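About Trestelton

Trestelton is a mending and alterations school above a hardware store. We teach people to hem, patch, darn and replace zippers, and we have been doing it long enough that the hardware store has stopped asking us when we plan to leave.

The school was started by Deisy Quintero, who had spent 21 years altering wedding dresses and wanted to work with customers who cried less. Her first class was called Buttons. It ran for one evening and had three students, one of whom thought it was a cooking class and stayed anyway. Sun-ja Ban was in that class too. She now teaches it, along with Zippers and the ominously named Zippers Again.

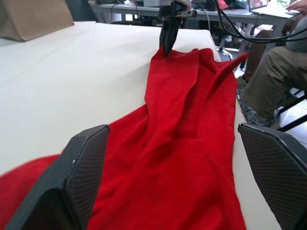 We don't do fashion design. People call to ask, and we send them to the college across town, where they have mannequins and a gallery space. What we do is keep the clothes you already own going for a few more winters. Bring the coat with the torn lining. Bring the pants you bought in a hopeful mood. If a thing can't be saved, Sun-ja will tell you so, and she has a very quick way of doing it.

Classes are small and run for six evenings. Beginners start by hand, and the sewing machines come out in week three, once everybody can tie a knot. Eero Heinonen teaches darning and knit repair. He is patient about everything except superglue on socks.

Every January we hold Mending Month, when anyone can walk in with one item and get help fixing it for free. Last time we saw 100 items, 37 of them jeans, all worn through in the place you would expect.
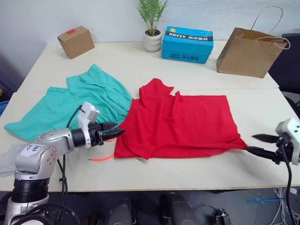 The room is up one flight of stairs and there is no elevator, which we are sorry about. Seung-woo Bae runs a ground-floor version of the beginner course at the Cunari Street library twice a year, with the same lessons and much better parking.

Thread, needles and pins are included in the price. Scissors are too, but please leave ours here when you go. We used to have more of them.

To sign up, call or stop by during class hours. Jae-in Na handles registration and answers all email within a day, except in January, when she answers it in February.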